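Two-Arm Tidying Station: Frequently Asked Questions
Conum Equipment Support, Paredes site

These answers apply to the two-arm station used for the table-clearing task. Questions not covered on this page should be sent to Estíbaliz Esteban at the support desk before 4 p.m.

Who may set up the station?
Any operator who has completed the Paseck safety course and has been signed off by Demetrio Cordero. Visitors may watch from the doorway.

Where should the bin be placed?
The bin belongs within reach of the left arm and beside the table. It must be raised off the floor on a small chair or stool. Before starting a run, move the left arm by hand to the rim and confirm that the wrist does not press against the bin.
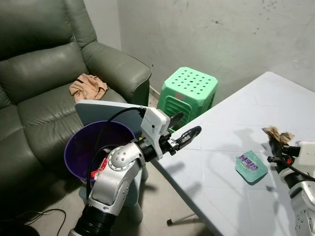
Left arm beside the bin, with the right gripper holding a brown scrap over the table.

How often should the bin be emptied?
Empty the bin at the end of each session, or earlier if the contents come within 2 inches of the rim. Wrappers that spring back open may catch on the fingers. Press them down only when both arms are stopped. 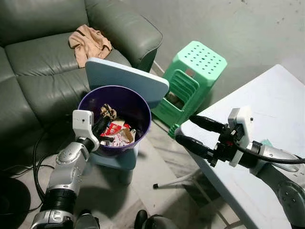 Bin contents during a session. The fingers of the right gripper are open.

What should be checked on the gripper fingers?
Wipe the fingers with a dry cloth before each session and look for chips or residue near the tips. Tighten the finger screws every 50 hours of operation. If a finger can be moved by hand after tightening, take the arm out of service and complete Form 226.

Does the station need to be realigned after the table is moved?
Yes. Even a small shift changes the point at which the two grippers meet. Run the Ida alignment routine at low speed, using a single piece of scrap paper, and keep one hand near the stop button throughout.
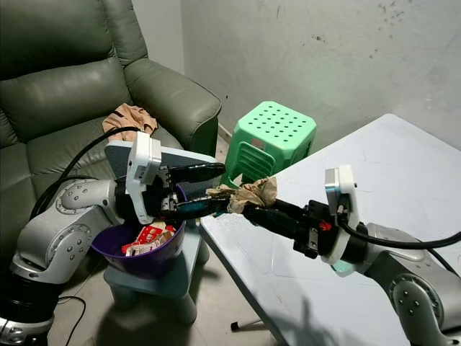 If the grippers meet too high or too low, correct the table position first and repeat the routine. Do not change the stored arm positions without approval from the support desk.

How should the cables be routed?
Each gripper cable needs enough slack for the wrist to turn fully in both directions. A cable that pulls tight at any point must be refitted before the next run. Cables on the floor should be kept clear of stool and table legs, and power strips should be placed where they can be switched off without reaching past an arm.

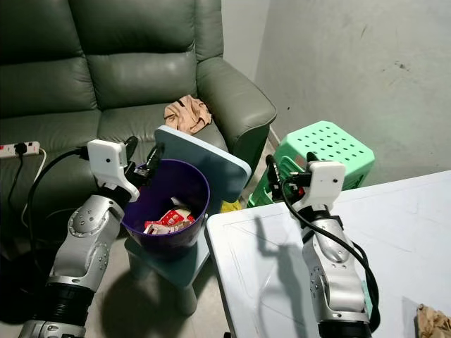
Inspect the outer covering of every cable once a month. A cable with a cut or a flattened section must be replaced. Tape is not an accepted repair.

When is a full service due?
A full service is due after more than 100 hours of operation, or each November if that comes first. It covers the joints, the wrist housings and the mounting bolts. Allow one working day and enter the result in the station log.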